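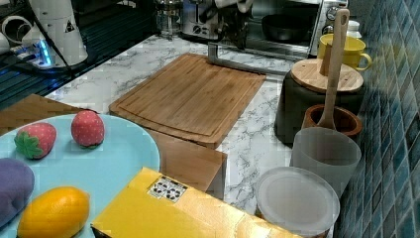 Skjelbred

Clusico Counter Names, README and data card

Clusico is a table of names for things that stand on kitchen counters, with a heavy share of play food. It was put together in Gininitz over one August and has been patched since. The table holds 159 entries in 13 groups. Each entry has a preferred name, the other names people used for the same thing, and a note on how far I trust any of them.

I trust them less than I did when I started. Please read the notes on confidence before you use the table for anything that matters.

Files

names.csv: one row per entry, preferred name first
variants.csv: every other name collected, linked by entry number
groups.txt: the groups and their short definitions
doubts.txt: entries where I could not settle on a name
CHANGES: what moved and why

Everything is plain text in UTF-8. The separator is a semicolon, which annoys people, but several names have commas in them and I was tired of quoting.

Why it exists

The starting point was a furnishing list from Gratodov, who fit out rental kitchens and children's play corners. Their list had 180 lines and claimed to be free of duplicates. It wasn't. "Utensil, long, wood" and "stirrer, wooden" were two lines for the same purchase, and "fruit, assorted" was a single line covering everything from grapes to a pineapple. I was asked whether the list could be cleaned up in an afternoon. It could not.

Most home inventory lists I have compared it with have the same trouble. They are careful about the expensive things and vague about the small ones, though the small ones are what people lose, mix up and buy again.

Fields in names.csv

entry: a number, never reused, even when an entry is deleted
name: the preferred everyday name, singular
group: one of the groups in groups.txt
material: only when it can be told by looking or handling, otherwise blank
play: yes, no or unclear
confidence: high, middling or low
note: free text, sometimes cross

The material field is blank more often than users would like. I had a request to fill the gaps with the most likely material. I won't. A squared brown block on a counter may be wood or it may be cardboard, and a table that says "wood" every time will be wrong in a way no later reader can detect. Leave it blank and let someone pick it up.

Notes on the groups

Boards. The easiest group and the only one I would defend without a second look. A bamboo board with a groove around the edge is a "cutting board, grooved." People also say chopping board, carving board and bread board. I kept carving board as a variant and dropped bread board for grooved ones, having seen too many crumbs packed into too many grooves. Shape goes in the note.

Stirring and turning tools. Spoons and spatulas get separate entries, but there is a third entry, "spoon or spatula," for when the working end is out of sight. I know how that looks. Stand a long wooden handle upright in a small terracotta pot and the end that would settle the matter is down inside the pot. Labelers asked to choose will choose, and they will be pleased with themselves, and half of them will be wrong. The combined entry was the most argued-over change in the table and I would make it again.

Containers with lids. Named by shape and lid, never by supposed contents. A dark gray cylinder with a round wooden lid is "container, cylindrical, wooden lid." Gratodov's list called theirs a coffee jar. Another buyer would call the same object a flour jar, and a third would keep dog biscuits in it. "Canister" is recorded as a variant. It may deserve to be the preferred name, but I am not convinced that people under a certain age use the word.

Pots, small. Here the table is weak. A little brown terracotta pot on a counter could have been bought for herbs, for utensils or for nothing in particular. The entry is "pot, small, terracotta" and stops there. Do not merge it with cooking pots, as an early version did.

Cups. "Cup, frosted" covers translucent white cups with straight or slightly tapered sides. Variants include tumbler, beaker and toothbrush cup. Material is blank, and confidence is middling. I would be happy to see a better treatment of this group from somebody who cares about cups.

Plates. Nothing odd, except that color is not part of the name. A light blue plate is a plate. If you need color, add a column of your own.

Boxes. A large glossy yellow box with a small white label of black symbols is entered as "box, large." The symbols on such labels are usually about handling or recycling, and they say very little about what the box is for. I have seen lists where "recycling box" was plainly taken from a symbol of that kind. Those variants were removed.

Play food

This is the biggest group and the one I have most doubts about.

Strawberries hold up well. A red body and a green leafy cap are enough for anybody, and even with the cap turned out of sight the pale seed dots usually do the job. Confidence is high for both. If every toy were as plain as a strawberry this file would be half as long.

Yellow fruit does not hold up at all. An oval toy in yellow-orange was named lemon by some people and mango by others, and each side thought the other was being silly. I looked for a rule. Pointed ends help if the ends can be seen. Color helps less than you would think, as toy makers seem to treat yellow and orange as one large tin of paint. The entry is "fruit, oval, yellow-orange," with lemon and mango as variants of equal standing, and it sits in doubts.txt.

Purple things are worse. The soft purple object that lies at the rim of so many play plates may be an eggplant. I have it down as "eggplant, toy" with confidence low and play set to yes. If all you have to go on is purple and plush-looking, use "play food, purple" and resist the urge to improve it.

I was told that children sort all this out without help. Perhaps so. They also call the terracotta pot a hat, and that variant is in the file too.

What the table should not be used for

It should not be used to value the contents of a kitchen. Nor is it a safety list. "Play: yes" means the thing imitates food and is sold to be played with. It says nothing about whether it belongs in the mouth of a small child, and I have no opinion on any particular toy.

I would also be wary of using it to judge how well someone knows the names of things. The preferred name is the one I preferred.

Known problems

The regional spread is poor. Names were gathered mostly in and near Gininitz, and the wording leans toward what people say there when talking to a stranger with a clipboard, which is stiffer than what they say at the sink.

Countertops and wall tiles are missing altogether. An early plan included them, with veined white marble as the first entry, until it became clear that people can't tell marble from a good imitation at a glance and will swear that they can. Surfaces may come back as a separate table. I am in no hurry.

The groups overlap. A pot with a spoon in it is 2 entries here and a single line on almost any household list. Both ways of doing it are defensible and mine makes for more rows.

Some variants were heard from a single person. They are marked, but the mark is easy to miss when the file is opened in a spreadsheet with narrow columns.

Corrections

Send the entry number, the name you would use and what you were looking at when you used it. "Everybody calls it that" has been sent in several times and has not yet changed an entry. Disputes over lemon and mango are read in the order they arrive.

Version notes are in CHANGES. Deleted entries stay listed there with their old numbers.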